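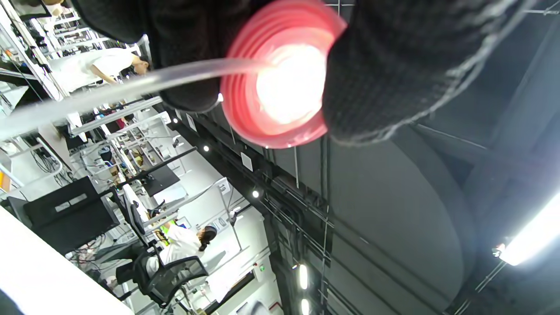
*Red cap, black glove and a very bright light.*

**Going away with a bottle-fed baby (what I'd pack next time)**

December 31, 2024

Hello to all 2,250 of you, and an especially big hello to anyone reading with one thumb while a small person sleeps on the other arm. I promised back in October that I'd write up our trip to Moltness, and then everyone had colds, so you're getting it on the last day of the year instead!

We went for nine days, by train, with one change at Sositz. I'd been told the change was the easy bit. It was 42 minutes on a platform with no waiting room and one vending machine, and my daughter decided she was starving about two minutes after we got off. I had everything she needed. I also had it spread across three bags, with the bottle in one, the powder in another and the teat at the very bottom of the third, under the swimming things. So my first tip is a dull one – put the whole of one feed together in one bag and keep that bag on your shoulder. I use a plain zip-up washbag now. Bottle, ready-to-feed carton, bib, muslin, done.

Ready-made formula, by the way, is heavy and costs more, and I'd still take it for the travelling day every single time. We went back to powder once we'd got to the flat and had a kettle.

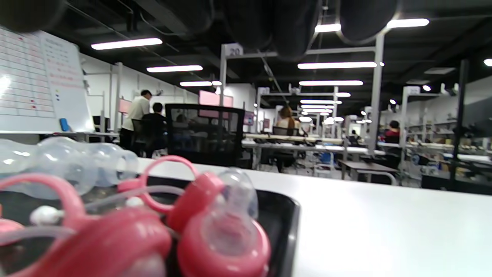 Then there's the washing up, which I'd given no thought to at all. At home I've got a brush, a rack and a steriliser that lives on the worktop. The flat had a sink the size of a salad bowl and a sponge I didn't want to meet. If you're self-catering, take your own bottle brush, a small bottle of washing-up liquid and a couple of clean tea towels (I took one towel and regretted it by the second morning). I'd also take cold-water sterilising tablets and a lidded tub that's deep enough to keep everything under the water. We bought a tub at the hardware shop, Asum, near the harbour, and it was a good one, but I could have done without that walk in the rain with a hungry baby.

Take every bottle fully apart when you wash it. I know, I know, you're tired. Milk gets into the screw threads and round the teat, and if you've moved on to the sort with a straw, that needs its own skinny brush. Mine came free with the bottle and I left it at home in a drawer.

How many bottles? I took six and we used four. With cups coming in as well now, I'd probably drop to three next time and just wash up more often. I did like having a 300 ml flask for hot water when we were out all day, though it leaked a bit when it was lying down, so stand yours up!

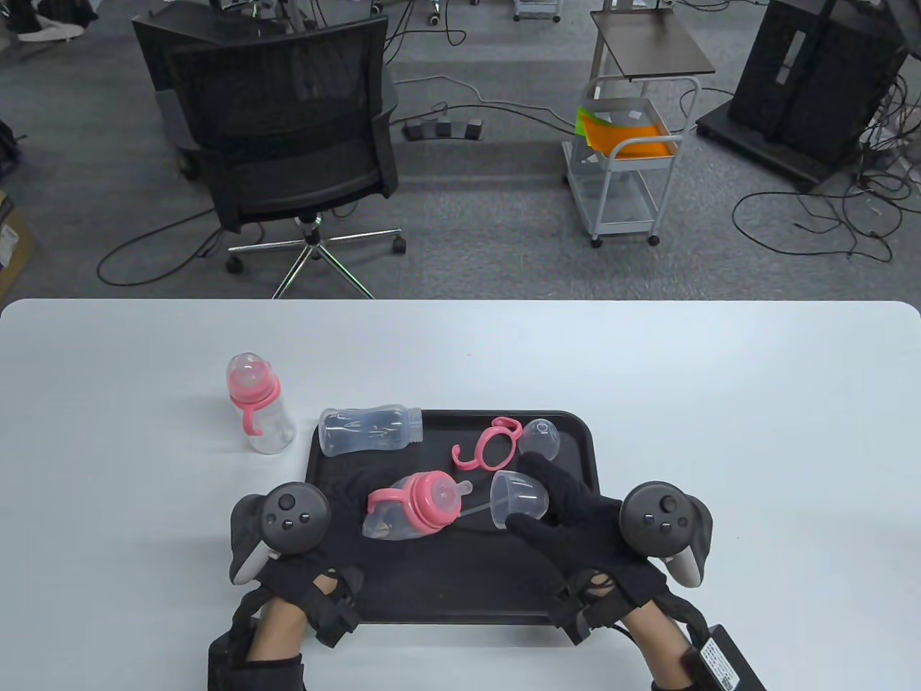

Eating out was much nicer than I'd feared. We had lunch twice at Cocco, on the corner by the church, where Corrado D'Amico runs the front of house and finds room for a pushchair without making you feel you've parked a lorry. He brought a jug of hot water before I'd asked and a plate of plain pasta for her to throw about. She ate four pieces and wore the rest. The grown-ups had the fish, and it was lovely, and I ate mine hot for the first time all week.

One last thing for the list: spare teats. They weigh nothing, and the small shop in the village had only one kind, for newborns, in a box so faded I think it may have been there before I was.

I'm putting together a proper packing list to go out with the next newsletter, so if there's something you swear by (or something you carried for miles and never touched), hit reply and tell me. Happy New Year, and I hope you get some sleep tonight.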